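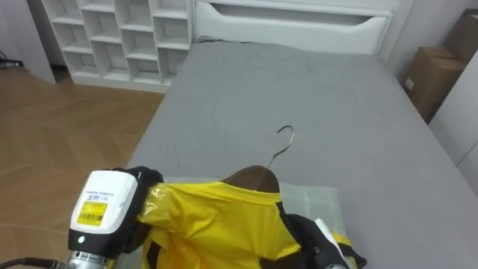 1. Background

Feken is a street of row houses and small apartment buildings on the east side of Oten. Twice a year the town picks up large household items from the curb. The spring pickup fills quickly and the October one is used much less. For this project I looked at what households on one street kept, gave away or put out, and how long the sorting took them.

The course asked for a topic from everyday home life. I picked this one after helping my aunt clear her basement on El Ouafi Road, where we found three coffee makers and a crib that had not been used in years.

2. Method

I put a one-page survey in 66 mailboxes and got 38 back. The survey had nine questions. Five were about items (furniture, clothing, kitchen goods, toys, tools) and four were about time and help. I also visited four homes and talked with the people who did most of the sorting.

The town works office let me read the weight slips from the last spring pickup. For Feken the total was 890 pounds. The slips do not separate metal from wood, so I could not break that number down further.

3. Results

The 38 households listed 632 items that had left the home. Clothing was the largest group, followed by kitchen goods. Furniture was a small group by count but took the most time, mainly because two people had to be home to carry it.

Most households gave clothing away and put furniture on the curb. Several wrote that they would have given the furniture away too if someone had come to get it. The Vultero thrift store takes furniture but does not pick up on that side of town.

Attics and basements were sorted last in nearly every home. In two of the homes I visited, boxes marked for donation had gone back to the basement after the pickup date passed.

4. Problems

My question about hours was badly worded. Some people gave the hours for one person and others gave the total for the family. I left those answers out. Renters also sent back fewer surveys than owners, so the results lean toward owners.

5. What I would do next

I would repeat the survey after the October pickup with the hours question fixed, and ask Vultero what a monthly truck run to Feken would cost.

Hajar Kamel
Submitted 8 July 2021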